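**July, open day prep and run, Feltemley kitchen bay**

Doors 10:00, last group out 15:40. Two hand-held grippers on charge overnight, both at full in the morning. Replay station (Sala arm, fixed base) brought up at 09:15. Homing failed once on joint 4, cleared after a power cycle. Logged, not chased.

Format was the one agreed with Fikmont: short talk, live demo on the arm, then visitors try the hand-held units at the table. Talk overran in the first two groups. Cut the calibration slide from the third group on, no complaints.

Settings for the day:

- jaw force limit 40 N on the arm, hand-held units unrestricted
- arm speed capped at 200 mm/s with visitors inside the tape
- log buffer 3000 samples per grasp, overwritten at each restart

Total grasps logged across both hand-held units: 186. Several are empty closes from visitors squeezing the handle to see the jaws move. Filter these before anyone quotes a success rate.

Main question from visitors was why the arm pauses before closing. Answer given: it waits for the pose estimate to settle. Zaltotero's people asked for the settle threshold; told them I would send the config file.
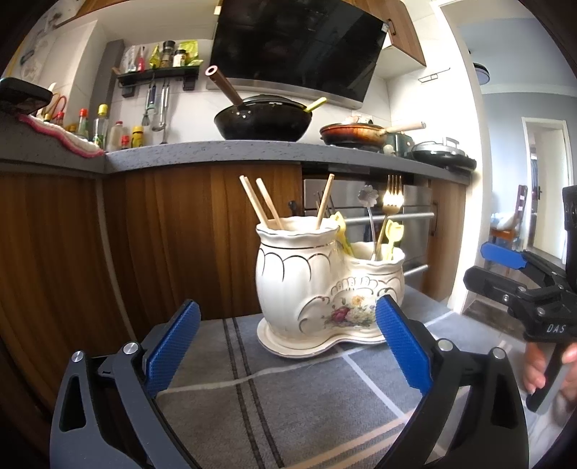
Thin objects remain the weak point of the grasp planner. It picks a closing axis from the object outline, and a crowded container gives it one merged outline with no usable axis. The utensil holder is a fair test of this, with chopsticks leaning both ways out of the tall jar and the fork and flower-ended spoon sharing the short one. For the next visit I want a fixed order: single chopstick first, overlapping pair last. The textured blue pads stay on for now.

To do:

- joint 4 homing fault, check connector
- strip empty closes from log
- config to Zaltotero
- second roll of floor tape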